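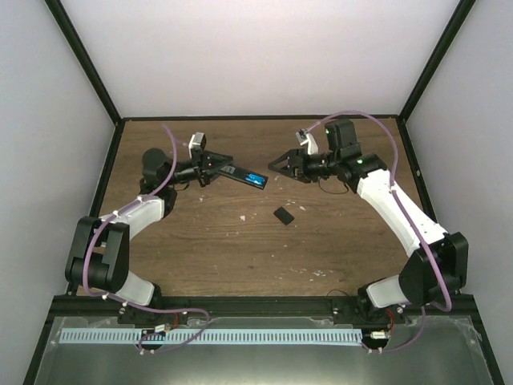 I have finally started on the big drawer of small black things, and I'm having a much better time than I expected!

If you've lived anywhere for longer than a couple of years you probably have this drawer too. Battery packs, covers, lids, old drives, adapters, the little flat pieces that must have come off something. Everything is black, everything is a rectangle, and half of it has lost its partner. Ours moved with us from the old apartment last July and never got unpacked, just tipped in.

My method is simple. Pull out one thing with a label on it, then look for whatever goes with it. The labels are wonderful for this – a bit of blue or yellow on a flat black case and suddenly you know which side is up. Anything without one gets turned over, tried against a few likely neighbors, and put down again if it doesn't fit. I wrote to Anisa Goh about it and she sent back two pages on her own system, which involves egg cartons and which I'm stealing for the really tiny bits.

The best find so far is the back cover for the Vandier radio, which I had given up on completely. I'd even priced a replacement. It clicked on with that lovely small snap and I walked around the house showing it to people (Yoga was polite about it).

I'm doing all this on a wood tabletop, by the way, and I can't recommend it enough. I know dark parts on brown wood sounds like a bad idea, but with good light the edges show up fine, and wood is kinder than glass when you drop something. Scratches don't bother me at all. A work surface that has a few marks on it is one you can relax around, and I'd much sooner have that than the pristine white desk I used before, where I worried about every screw.

Next up is the Nollon box, which is mostly cables and has been sitting in the hall closet with Tahira's name on it. I've bought 70 paper tags and a new pen – so excited to use them! If anyone knows a good way to store loose covers flat without them sliding over each other, please leave me a comment.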